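**Totska folding step stool, 10-inch**

We've carried the Totska for years and it's still the one we reach for in our own kitchen! It opens with one hand, stands 10 inches high and holds up to 300 pounds. Folded, it slides into the gap beside the fridge (or behind a door, or under a bed, you get the idea).

The tread is the part we love most. Poirier changed the pattern last August after Harpreet Bergeron, who tests all our stools in socks, kept asking for more grip at the front corners. She got it, and it feels great underfoot. 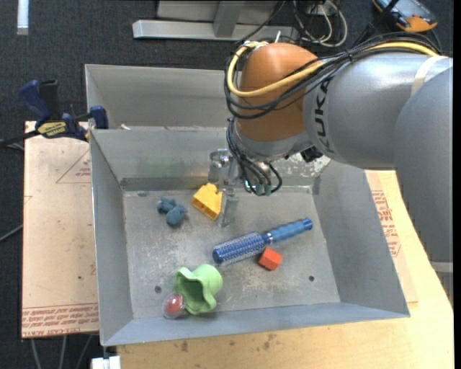

*Gray metal bin on a light wooden table.*

Colors are slate, cream and a really cheerful tomato red. The slate hides shoe marks best. Cream shows everything but wipes clean with a damp cloth and a drop of dish soap, so don't let that put you off if you like it.

- Height: 10 inches
- Load limit: 300 pounds
- Feet: rubber, replaceable (set of four, part 318)
- Hinge: steel pin, no oil needed
- Care: wipe down, air dry, keep out of the dishwasher

Need more height? Look at the Bovura two-step, same hinge and same feet, with a handle on top. It's rated for 200 pounds, so check that before you switch.

Spare feet ship in a plain envelope and push on by hand. Warm them in tap water first if they feel stiff.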